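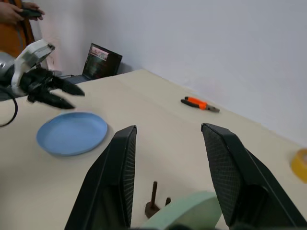

Slide 1. Right wrist view, right gripper open to the table, operator at the back with the handheld controller.

Leave the slide up while people sit down. Start when the room is quiet.

Say who we are: the data side of the Arus project, working out of the Rurkholm lab. Tonight is only the collecting. Training questions go to the Cludent talk after the break.

Point to the green round piece between the near fingers, then the brown pegs behind it. From this angle you get the top part of the green piece and no more. Ask the room how they would judge the distance to the taller peg from this one view. Wait for a couple of answers.

Then the other arm, over by the blue plate. We record both wrists, and the two streams have to line up in time. In July we found 144 episodes where they had drifted apart. We threw them out. Don't spend long on this, it comes back on slide 5.

Numbers. The target for this task family is 2000 episodes. We have 631 that passed review. An episode is one try, start to finish, and failed tries are kept and tagged as failed.

Clutter. Pliers and a roll of yellow tape toward the back wall. People ask if we clean the table first. Our rule is that tools may stay out if they are clear of the work area, and they get moved between sessions. An early set had the same bare table in every episode, and the policy did badly once we put anything else down.

Operators. We have 4, and each one drives differently. One comes in slow and straight, another swings wide and corrects late. We mix them in every batch. If someone asks for the split per operator, it is in the handout.

Review is done in Dobre, our labeling tool. The reviewer marks the first contact, the release, and pass or fail. Mention that two reviewers see every failed episode.

If short on time, skip the labeling part and go straight to the sync plot.

Next slide: same task, left wrist. Let the clip play once through before talking.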